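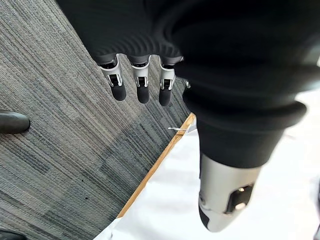

A gloved hand, with its fingers pointing down at the floor.

17 September 2022
By Concetta De Luca

Why does cloth crumple?

Drop a sheet of paper into a basket and it stays flat. Drop a tea towel in and it lands in a heap. Both are thin, so what is the difference?

Paper is made of tiny fibres pressed together and stuck in place. Cloth is made of threads. In woven cloth, like a bed sheet, the threads go over and under each other. In knitted cloth, like a jumper, one long thread is pulled into loops. The threads can slide a little and the loops can stretch, so cloth bends easily in lots of directions at once.

When you pick up a cloth by one corner, the rest hangs down under its own weight. Let go and it folds wherever it likes. The high parts catch the light and look pale. The low parts are in shadow and look darker – even though the cloth is the same colour all over.
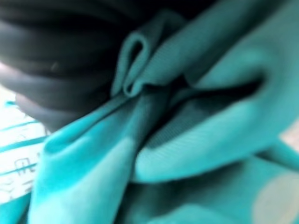 A fold and a crease are different things. A fold is a soft bend, and it goes when you shake the cloth out. A crease is a sharp line that stays. Cotton creases easily, mostly when it has been washed and then left squashed up. Water lets the fibres move, and as they dry they set in their new shape. Wool is springier, so it creases less.

You can test this at home. Take 2 cotton hankies and wet them both. Hang one up and pull it straight. Squeeze the other into a ball and leave it on a plate. Wait until they are dry, which may take until the next day for the ball, then put them side by side.
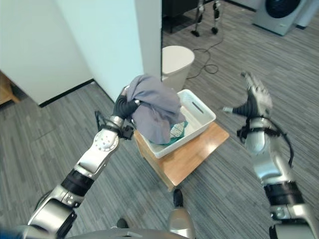 Why do many laundry baskets have holes or slots in them?

Some are handles, so you can get a good grip. Small holes all over the sides let air in, and that helps damp cloth to dry and stops it smelling musty.

An iron gets rid of creases with heat, and often with steam too. The fibres soften, the iron presses them flat, and they cool down that way. Always ask a grown-up before you use one.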